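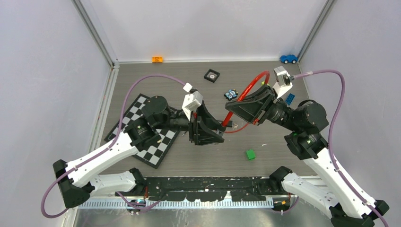
Week Two on the Sheehan Bridge Bid

By Plokville Diary
December 17, 2022

Home at last, shoes off, soup on the stove, and I still have the smell of the site hut in my hair. I said I'd keep this diary going through the whole bid and I've already skipped four evenings, so tonight is a catch-up and you'll have to forgive the jumping around.

The big thing first. We got the clarifications back from the county on the Sheehan footbridge and the two school buildings that go with it, and they answered maybe half of what we asked. I'd sent in 36 questions (I was proud of that list!) and a good chunk came back with "refer to the output specification," which I had referred to, many times, and that was why I was asking. The one about who pays if the old water main has to move got a proper answer though, and it's the county, up to a cap. I did a small dance in the corridor. That risk had been sitting in our price like a brick for weeks.

The afternoon went on the maintenance side. People think the building is the hard part of these deals, and I did too when I started, but it's the thirty years afterward that eat up the meetings. How often do you repaint a handrail? What counts as a classroom being "unavailable" if the heat is working but the lights flicker? We spent close to an hour on flickering lights. The Flanero people, who'd be running the schools day to day, want a longer window to fix things before the deductions kick in, and the lenders want everything shorter and tighter, and I sit in the middle with my colored pens trying to write a sentence both of them can live with. I got there in the end, I think. I'll read it again in the morning when I'm less fond of it.

Lunch was a cheese roll in the car. I drove over to Plokville to look at the ground again, mostly to get away from my screen, and I'm glad I went. The river is up. The path along the east bank was mud to the ankle, and the spot marked on our drawings for the crane is lower than I'd remembered. I took some notes and paced it out and rang the design team, who were very patient with me shouting over the wind. They're going to look at moving the crane pad 8 yards back toward the road. It'll mean a bit more stone, but I'd much rather pay for stone now than wait out a flood in spring with everyone's meter running.

A man walking his dog stopped to ask when the bridge would open. I said we hadn't even won it yet! He said his street had been promised one since before he retired and he'd believe it when his feet were on it. Fair enough. I told him June would be the soonest anybody picks a winner, and he laughed and went off down the mud in much better boots than mine.

Other bits, so I don't forget them:

The printing. The final submission has to go in on paper as well as online, which I can't believe in this day and age, and the draft stands at 593 pages with the appendices. Three copies. I've booked the big printer and bought my own box of tabs, having learned my lesson last time.

Zarkine still haven't sent their parent company guarantee. I've chased twice and I'm going to chase again first thing, nicely, and then a little less nicely after lunch.

The community fund came out at 3000 dollars a year in the first draft of the model, and it looked so mean on the page next to all those other numbers that I asked if we could go back and have another look. The finance side groaned but they're doing it.

Soup's boiling over. I'm going to eat it in front of something silly on TV and not think about handrails until tomorrow.

14 comments | 22 shares

Recent entries
The risk register ate my weekend
First look at the Plokville site
Why I bought new colored pens
Meeting the lenders (and their biscuits)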